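Notes on the shape boards and blocks kept at the Drulleck table. Maintained by Mélanie Desjardins. Last edited in April.

# Drulleck shape boards

This folder covers the flat boards with cut-out holes, the loose blocks that go with them, and how they are stored between uses. The photo index lists 452 entries. Each entry is a row in `index.csv`.

## Contents

- `index.csv`: one row per photo, with board, block and shelf columns
- `boards/`: outline drawings, one per board
- `blocks/`: outline drawings, one per block
- `storage.md`: where each thing goes on the shelves

## Boards and blocks

A board is laid flat on the table with its holes open and the blocks set out near it. The light green board used for shape matching has a square, a plus-shaped cross, a circle and an octagon. The red octagonal block goes with the octagon.

Block names follow the hole, so a block for the cross hole is `cross` even if the drawing came in under another name. Older rows that said `plus` were changed to `cross` in version 13 of the index.
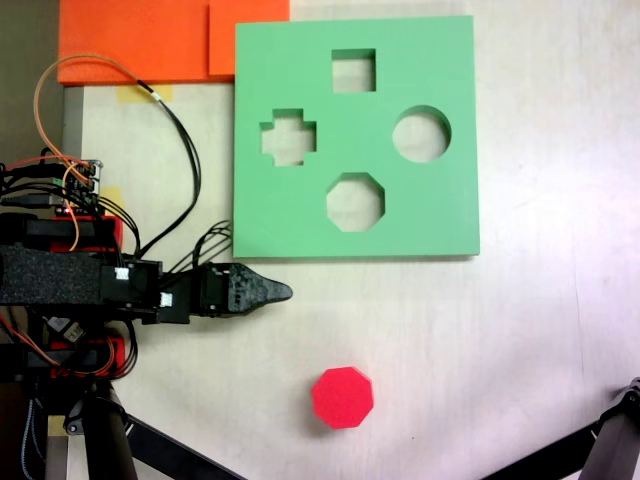

**Does a block have to be turned a certain way to fit its hole?**

It depends on the shape. A circle fits at any angle. A regular octagon lines up every eighth of a turn, and a square or an even-armed cross every quarter turn. Line up the flat sides first, then press down evenly.

## Index columns

| Column | Meaning |
|---|---|
| `board` | board color, then its label if it has one |
| `block` | name of the hole the block fits |
| `shelf` | cubby where it is stored |
| `note` | free text, often blank |

Leave `block` blank when a row is about the board only. Don't put color in the `block` column. Color goes in `note`.

## Handling

Wipe boards with a dry cloth. Don't stack anything on top of them, and don't pry a stuck block out with a screwdriver. Push it through from the other side.

Replacement blocks come from Hofstetter. The Stakton ones run slightly large and need light sanding with 600 grit before they go in. Check against the outline drawing before adding a new block to the index.

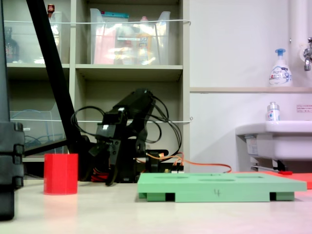 *Green platform marked 4 on the front edge, with a red cup and the shelving behind.*

## Known problems

- Some rows use `platform` and some use `board` for the raised pieces. Both are accepted for now.
- The outline drawings from Clorkivbridge are in inches. The rest are in millimeters.
- `storage.md` still shows the old cubby order.

Send corrections to Mélanie with the row number.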